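Towel folding notebook, grasp selection and gripper state
5 June 2025

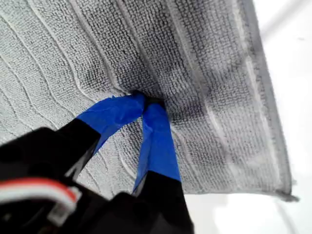 Picked up from where Natanael left the grasp checker. The problem as he wrote it up: the checker says "holding" when the fingers have closed on nothing, and sometimes "empty" when there is a good pinch of cloth in them. Both come from the same line of code. We compare the final finger gap against one threshold, and a single layer of towel squeezed between taped tips is very close to no towel at all.

Went through the logs first. 1,101 closes in the set Cremilda labeled. 106 have the wrong holding flag. Sorted them by hand for most of the morning. The wrong "empty" calls are nearly all single-layer pinches in the middle of the towel. Near the hem it does better, I assume from the extra thickness. Wrong "holding" calls are mixed, and a lot of them are right after startup, before the gap reading has settled.

Changes made today:

Moved the check out of the motion node and into its own node, grasp_state. It subscribes to finger gap and motor current and publishes one of three values: empty, holding, unsure. Motion used to read the gap directly in two places. Both are gone.

Gap is now zeroed at startup with an empty close. The zero goes in the log header so we can see it drift. Retaping the tips changes the zero, so rerun the close after any tape change. I got bitten by this last week and spent an afternoon on what I thought was a controller bug.

Current is averaged over the last part of the close instead of taken at one sample. The old code grabbed whatever came in when the stop flag went high, and that sample is often the spike.

Replayed the labeled set through the new node. Wrong flags down from 106 to 21, with 60 more going to unsure. I'm fine with that many unsure for now. The planner treats unsure as "lift slowly and look again", which costs time but doesn't drop anything. Gonzalo wants unsure to trigger a regrasp straight away. I'd like to see live numbers before we do that.

Perception side: the pinch point proposal still likes dark spots. On the gray towel it can't tell shading in a crease from a real fold, and it puts high scores on shaded patches of flat pile. Tried normalizing brightness over a local window. Helps on the pile, hurts on the ribbed stripes, where the ridges now come up as a row of small folds. Reverted it and left the branch up as prorisden-norm in case Rosimeire wants to look. Depth should sort this out better than color, but the wrist depth is noisy that close in and I haven't found a filter setting that keeps the crease.

Controller: closing speed is unchanged. Lowered the force limit one step, since the tips were dragging the cloth inward before the pinch was complete. Replay tells us nothing about this one, it has to be run live.

Open:
- grasp_state dies if the current topic starts late. Needs a wait, currently I just restart it.
- Unit tests for the three states. Loretta has a recorded bag we can cut down.
- Planner timeout on the second look is hard-coded. Move it to the config with the others.
- Check whether the labels for double-layer closes mean two layers or folded hem. Ask Cremilda before retuning anything against them.

Merged to the fagundes branch, not to main.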